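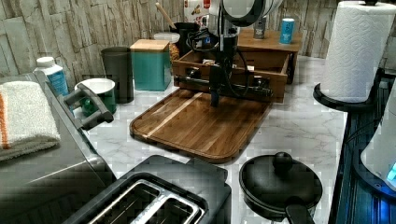 Küche > Holz & Pflege > Tagebuch

Im Oktober riecht es bei uns nach Leinöl, und ich freue mich jedes Jahr wie ein Kind darauf! Dann kommen alle Bretter, Löffel und Tabletts aus den Schubladen und werden neu eingeölt. Angesteckt hat mich Senad Karagiannis, bei dem ich vor 13 Jahren einen Abendkurs in der Werkstatt Trimwood gemacht habe. Er ließ uns erst mal nur schleifen, zwei Abende lang, und ich fand es großartig.

Mein ältestes Brett ist aus Nussbaum und fast 50 Jahre alt, ein Erbstück von meiner Tante. Es hat eine tiefe Kerbe vom Brotmesser, die bleibt drin. Gewaschen wird es mit warmem Wasser und einem Spritzer Spülmittel, dann trocknet es hochkant über Nacht. Bitte nie flach auf Stein liegen lassen, sonst wirft es sich (ich habe so eins aus Kirsche verloren und trauere heute noch).
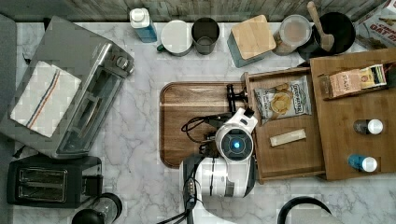
So öle ich

Zuerst mit 240er Papier in Faserrichtung, danach feucht abwischen, damit sich die Fasern aufstellen, und noch einmal ganz leicht mit 800er drüber. Dann das Öl mit einem alten Baumwolllappen einreiben, eine Viertelstunde warten, den Rest abnehmen. Und wie die Maserung dabei plötzlich aufleuchtet – herrlich! Nach 4 Tagen kommt die zweite Schicht. Die Lappen hänge ich ausgebreitet draußen auf, zusammengeknüllt können sie sich selbst entzünden.

Lamduan schwört auf Walnussöl, das probiere ich als Nächstes an den Löffeln aus.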